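Frame pacing on mid-range phones: speaker notes
Bontu Tesfamariam, 27 September 2023

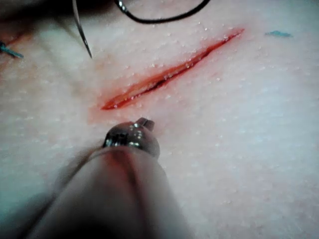
Why does a mobile game feel choppy when the counter in the corner reads 60?
The counter shows an average over one second. If most frames arrive early and a few arrive late, the average stays high and the player still feels the late ones.

Slide 2 - Terms
Frame rate is how many frames are shown per second. Frame pacing is how evenly they are spaced. At 60 frames per second the budget is 16.7 milliseconds per frame. Write this number on the board and leave it up. Everything later refers to it.

Slide 3 - The test case
Tondton, our side-scrolling racer, Android build from April. Same track, same car, same ghost opponent each time. 200 runs on one phone, screen brightness fixed, airplane mode on, phone left to cool between runs. Mention that the cooling step doubled the length of the test and that Ville Kettunen was right to insist on it.

Slide 4 - What the capture showed
Average frame rate was fine in every run. The frame time graph was not. 957 frames across the full set took longer than 40 milliseconds. Nearly all of them fell in two places: the tunnel entrance and the moment the score panel slides in.
Pause here. People will want to read the graph. Vertical axis is milliseconds, so tall is bad. Somebody always reads it the other way.

Slide 5 - Tunnel entrance
Shader compile on first use. The tunnel lighting uses a variant that is not touched anywhere else on the track, so the driver builds it at the worst moment. Fix: draw one small object with that variant during the loading screen. Loading time goes up slightly. Kalevi Kemppainen has the before and after captures if anyone asks for them.

Slide 6 - Score panel
Layout rebuild. Each digit was a separate text element and each one marked the whole panel as dirty. We moved to a single mesh with a digit atlas. Memory allocation in that step went to zero, and with it the garbage collection spike two frames later.
Do not go into the atlas format. It is in the backup slides.

Slide 7 - What did not help
Lowering texture resolution. Turning off shadows. Dropping the physics rate. All three improved the average and left the late frames where they were. If the problem is pacing, cutting general load will often miss it.

Slide 8 - Capping
If the phone can't hold 60, cap at 30 and hold it. An even 30 looks better in a racer than a rate that wanders between 41 and 58. Touch delay does go up, so read input as late in the frame as the engine allows. Expect disagreement from anyone who works on shooters. Take it in the questions.

Slide 9 - Tools
Use the Viser overlay for a first look and a full system trace for the real work. The overlay costs a little time itself, so turn it off before taking numbers you plan to quote. Log frame times to a buffer and write the file after the race. Writing during the race puts disk access into the thing being measured.

Slide 10 - Open items
Variable refresh screens: not tested. Phones in battery saver mode: tested briefly, results too scattered to show. Clorkivness, the puzzle title, uses the same panel code and still needs the change.

Backup A - Atlas format
Ten digits, colon, period, minus sign. Single channel. Padding of two pixels to stop bleed at small sizes.

Backup B - Reading a trace
Start from the late frame and work left. Check the main thread first, then the render thread, then the wait on the display. If both threads are idle, look at thermal throttling.

3 comments

Raili Koivisto
Did you try the shader warm-up on a background thread? On our engine it crashes on older drivers, so we also ended up doing it on the loading screen.

Martti Lindqvist
Slide 8: I'd still take the uneven rate in anything with aiming. For a racer, fine.

Bontu Tesfamariam
Raili - tried it, same crash on one of two older phones. Martti - noted, and the input timing part deserves its own slide next time.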